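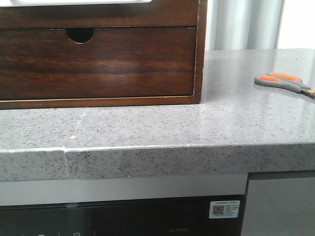

4.3 Fixed camera against wrist camera

The vendors of both grippers recommend a wrist camera for drawer work, and most of the papers we compared against follow that advice. We were not convinced that the fixed view is as poor as it is made out to be, so we ran the Clallell parallel gripper and the Awasthi two-finger hand on the same arm with each camera setup in turn. The controller was the Tremmont stack in all cases, with its default gains. We tuned nothing per gripper. Some readers will object to that, but tuning is where a good deal of the reported difference between hands seems to come from.

Across the whole study we logged 654 drawer attempts. An attempt counted as a success only if the drawer came out by at least a hand's width and the box stayed where it was. Earlier work on the Zetville benchmark drops the second condition, and we think this flatters stiff grippers. A box dragged along the counter with its drawer half open is scored there as a clean pull. When we rescored our own runs under the looser rule, the gap between the two hands nearly closed, which says more about the rule than about the hands.

The fixed camera has real problems in a kitchen. Polished stone throws back window light, dark wood has glossy patches of its own, and the outline of a drawer can be hard to separate from the casing around it. Figure 6 is typical of the input we gave the detector. The brightest parts of the view are the curtains and the glare on the counter to the right, and neither helps in finding a grasp. Auto exposure was left on, as it would be in ordinary use.
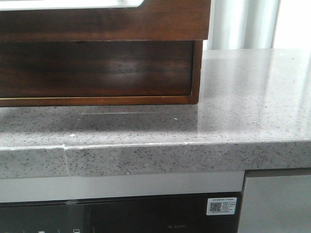

Figure 6. Fixed-camera view of the dark wooden cabinet on the speckled countertop, with curtains behind and a black glass appliance front below.

Even so, the wrist camera did not win by the margin we had been led to expect. It gave better grasp points on approach and then lost them in the last few centimeters, when the fingers filled most of its view. The Awasthi hand suffered more from this, having the wider fingers. In 11 trials the detector locked onto a reflection and the arm stopped short of the wood; these happened under both camera setups, and we could find no pattern in them.

We are wary of reading much into the ranking. All trials used one counter and one box, and the daylight changed over the course of each session. We did not randomize the order of the camera setups, and this should have been done. A claim that either gripper is "better at drawers" would need more furniture than we had. What the data do support is narrower: with this controller, swapping the camera changed the success rate less than changing the scoring rule did. Section 4.4 repeats the comparison with the curtains replaced by a blackout blind.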